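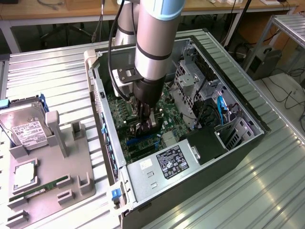
The Dell tower on its side, with the drive, processor and memory module in the tray next to it.

Review: second-hand Dell workstation, bought from Bassi
May 2025

I paid 300 for this from Bassi, who clear out office machines. I wanted a tower that comes apart easily, for practising rebuilds, and on that score it does well.

The inside is laid out sensibly. Most of the parts you are meant to touch are blue: the clips down the expansion covers, the slot latches, the hard drive carrier. The carrier holds a 3.5-inch drive and needs no screws. The drive cage has a latch too, though the metal round it is thin and I'd wear gloves.

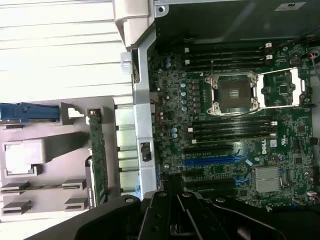

Memory is the best part. There are eight slots, four on each side of the processor socket, with enough space to get your fingers at the clips. The socket has a long lever and a metal frame. Mine is stiff — press it down slowly and keep your other hand off the board.

I have two complaints. The SATA cable hangs down from the drive cage and gets in the way every time, and the case is heavy to turn over. The seller's sheet was also thin. I had to ask Sunil Jayasinghe at Bassi which memory it takes, and he answered the same afternoon.

Delivery took 5 days. The box was well padded and nothing had come adrift.

Good for learning on or for a plain office job. Look elsewhere if you want something small or quiet.

Score: 4 out of 5
Rebecca Rizzi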